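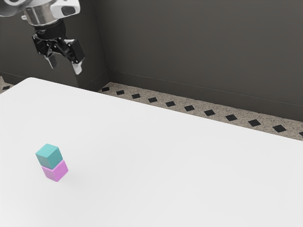

Simulator, table view: arm with open gripper, teal cube on pink cube.

Usudel Shared Workshop – Arm Build Group
Minutes of the meeting, April 2018

Minutes written by: Hazem Belhaj

1. Minutes of the last meeting
Accepted with one correction. The power supply was paid by the group, not by the workshop.

2. Simulation
The stacking task now loads without errors on the workshop computer. We agreed to keep only two cubes until the real arm is running. The dark walls stay too, because the bright ones made the gripper difficult to see on the old projector. It was asked if the floor pattern can be removed to save drawing time. Hazem will try, but it is not urgent.

3. Close view
We looked at the second view for a long time. The teal block fills much of the lower part and only a strip of the pink one can be seen behind it. The color detection has to work with such partial views, so we will save 100 pictures of this type with the blocks in different positions.
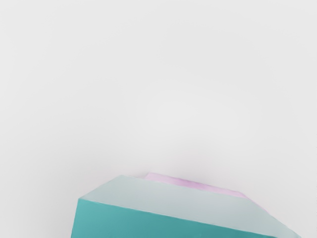

Simulator, close view: teal block in front, pink behind.

Two members would like a wider lens setting. Others think that we should first fix the detection and then change the lens. No decision was made.

4. Real arm
The base plate is drilled. The Rorkitz motor for the second joint still makes a noise at low speed – we will open it on the next build evening. The table for the real arm must be 60 cm deep at least, and the one near the window is too small.

5. Money
There is 28 dollars left in the parts box. The ready-made arm from Bruninora costs 2,999 dollars and we decided again not to buy it.

6. Next meeting
In June, same room. Please bring your own laptop.

Comments (3)

tawfik_bench: For point 4, check the grease before you open the motor. Mine was only dry.

Lena: I can lend a deeper table, but somebody must carry it from the second floor.

H. Belhaj: Thank you Lena, I will write to you about the table.

Contact the workshop desk | © 2018 Usudel Shared Workshop | Back to top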